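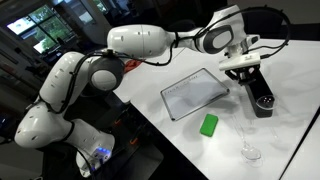 A robot arm over a table with a whiteboard, a green sponge, a plastic cup and a wine glass. Clear objects remain among the hardest for machines to handle.

Kitchen robots still slow at the sink, Skulstead trial finds

2020-05-29

Robots that weld car doors and stack pallets have been at work for decades. Clearing a table after dinner is another matter, according to results released by Takside, a small automation company that has spent the past six months testing robot arms on ordinary household and café chores.

The company set its arms 20 chores at its workshop in Skulstead, from wiping a whiteboard to putting cups in a rack. Each chore was tried many times over, with the objects moved between attempts. The arms could do 6 of the chores well enough that Takside would consider offering them to a paying customer. Another 10 worked on some attempts and failed on others. The rest were dropped from the program before the end.

"Wiping is good," said Berwyn Sayce, who runs the trials. "You give it a sponge and a flat surface and it will wipe all day. It doesn't get bored and it doesn't miss the corners, as long as somebody has told it where the corners are."

Picking up the sponge was also among the chores that passed. A sponge is soft, brightly colored and forgiving, and a gripper that closes on it a little off center will usually still hold it. Folding a dish towel did not pass. Neither did opening a bag of coffee beans.

Glassware gave the most trouble. Depth cameras judge distance by what bounces back from a surface, and with clear glass or plastic much of the light passes through or reflects off in the wrong direction. The arm may then read the table behind the glass as the nearest thing in front of it. A glass standing upright is difficult. One lying on its side is worse — it can roll when touched, and the stem has to be found before it can be gripped.

Takside's staff logged 113 attempts at picking up a wine glass and setting it upright. Fewer than half succeeded. Most of the failures were harmless, with the gripper closing on air or nudging the glass and stopping. The company would not say how many glasses were broken, although Sayce said the budget for them had been raised twice.

Plastic cups did better. They weigh little and survive a hard squeeze, and the team was able to slow the arm down near the rim without much loss of time. Even so, a cup that a café worker would clear in a second or two took the arm most of a minute.

Speed is the main complaint from the businesses that have looked at the work. Berico, which supplies tables and dishwashing equipment to cafeterias, sent two of its managers to watch the arms in December, before the current trial got under way. The firm has not placed an order. A spokesperson said it was interested in an arm that could load racks during quiet hours, when pace matters less, and that it would look again once breakages came down.

Cost is the other complaint. The arm is only part of the price. It also needs a gripper, cameras, a mount, and someone to set up the software for each new room. Takside says a customer who wants one job done in one place can be up and running in a few days. A customer who wants an arm to tidy whatever has been left on the table will have to wait.

Sayce does not expect to see a general kitchen helper in homes soon. He thinks shops and cafeterias will come first, with the arm fixed in one spot and the same dishes coming past every day. "People ask me when it will do their dishes," he said. "They already have a machine for that. What they want is something to load it, and the loading is the hard part."

The next round of tests, under the project name Kennedy, will repeat the glassware chores with a second camera placed low beside the table. The team also plans to try softer finger pads and to let the arm touch an object lightly before gripping, so that it can confirm by feel what the cameras cannot settle. Towels will be left out for now.

Takside expects to publish the full list of chores, with success rates and times for each, when that round is complete.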